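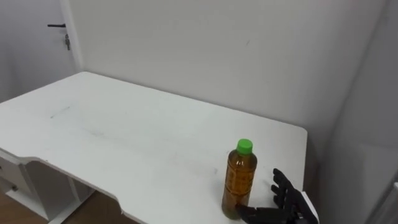
Bottled iced tea is tea that has been brewed, sweetened, chilled and sold in a plastic bottle to people who own a kettle. It is usually amber to brown in colour, a range it shares with apple juice, some ginger beers and flat cola, and an unlabelled bottle of any of them is best opened with modest expectations.

Packaging

The clear bottle lets the drink do its own advertising. Screw caps come in whatever colour the bottler favours; green is popular, presumably for its leafy associations, although the leaf itself has gone brown by the time it reaches the shop. Ridges moulded into the body stiffen the thin plastic and improve the grip.

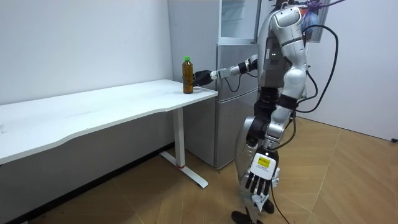 Serving

Most bottles go from the fridge to the nearest flat surface. The regional bottler Lelau, whose founder Mireille Hoarau disliked ice, advised drinkers to wait 11 minutes before opening, a recommendation honoured chiefly by its own staff. On pale tabletops a spill shows at once and should be wiped up before the sugar sets.

Terminology

Labels distinguish "iced tea" from "tea drink", the latter having met some tea. Heikki Lappalainen's survey of 200 labels found 11 spellings of "lightly flavoured", two of them on the same bottle.

See also: Cordial; Cold brew; Vending machine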